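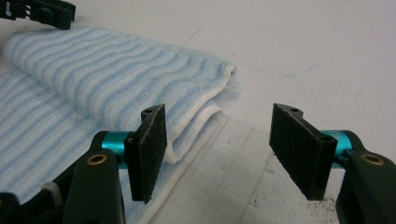 Towel folding at the Vellel open day, Guvurwood.

Spent part of the afternoon at the Vellel open day. The invite promised "household robotics at human speed." I'd like to meet the human.

The demo I got was a towel. One striped towel, on a white table, with grippers working the fold. We watched for 4 minutes. My kid does it in 30 seconds, badly, and then it's in the closet.

Asked what happens with a fitted sheet. Tianyou Pan, who was running the table, said they aren't there yet. Fair answer, and the straightest one I heard all day.

The brochure says 4,000 folds. Folds of what? Same towel, same table, same lights? I asked three people and got three versions of "various textiles."

I will say the pads are smarter than I expected. Black, kind of fuzzy on the inner face – I figured it would be bare plastic.

The Drodis booth next door had a longer line, mostly for the coffee.

They're doing this again in September. I asked if I can bring my own laundry. Pan said sure. The woman at the front desk said she'd have to check.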